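Cell Inspection Checklist - Kitchen Handling Arm, Cell 17
Site: Prosto, second floor
Inspector: Kevser Coşkun
Second reader: Yiğit Uçar
Period: April

Part A. Arm and gripper

1. Wrist housing, fasteners tight: Pass
2. Gripper fingers, full open and close: Pass. Left finger slow on the first cycle only.
3. Finger tips, wear: Monitor. Replace at 4,000 cycles; the log shows more than 2,000.
4. Emergency stop, both stations: Pass
5. Speed limit in setup mode: Fail. Found at 80 percent. Reset by S. Demirtaş and retested.

Comment: The speed limit was also found changed at the previous inspection. Staff are reminded that the setting must be restored before the cell is handed over.

Part B. Work surface and simulated layout

The simulated layout is to be checked against the layout sheet before any new motion is released to the arm.
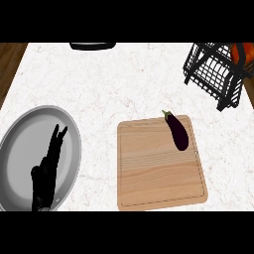

Prosto - Department of Automation Safety and Maintenance

6. Pan at left of counter, gripper clear of the rim before descent: Monitor. The fingers stand over the pan with nothing held. Clearance at the wrist is to be measured in the model.
7. Cutting board and eggplant: Pass. The eggplant is whole, and its stem end reaches past the top edge of the board. Accepted on the current sheet.
8. Wire basket, collision shape: Fail. The model treats the basket as a solid block. Correction assigned to Hülya Yazıcı.

Part C. Release

The cell may run in simulation. Motion on the physical arm is withheld until item 8 is closed and item 6 has a recorded value - a verbal report will not be accepted. Completed sheets go to Saadet Çınar by 4 p.m. on the day of inspection.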